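Pradside Folk and Roots Awards: what a night!

Well, we promised you a good one this year, and I think those of you who squeezed into the Drenness Hall will agree that we got it. All 1,010 tickets went (the hall is meant to seat 1,000, so thank you to everyone who cheerfully stood up the back).
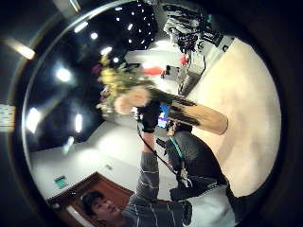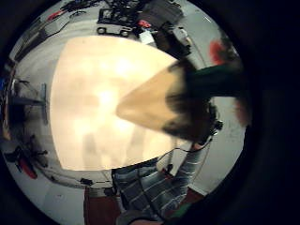

Album of the Year went to Precious Mercado for Lenz, the record she made at home over two winters, and she was so surprised that she walked up to the microphone still holding her dinner roll. She thanked her mum, her neighbours and her old fiddle teacher, Notburga Kälin, who was at table 20 and had a little cry - as did most of us, to be fair.

Best Group was won by Nadavis, their second win in a row. Birger Dahlgren accepted on behalf of the band and told us they've been playing together so long that they argue about parking more than music. Hoi-yan Hsieh took home Best Newcomer, and if you haven't heard her sing yet, do yourself a favour and come along to the May session.

A big thank you as well to Gøran Lundgren, who hosted with a shocking head cold and still got through every one of his jokes, even the long one about the accordion. Entries for next year open after the winter break, so get your favourites in early!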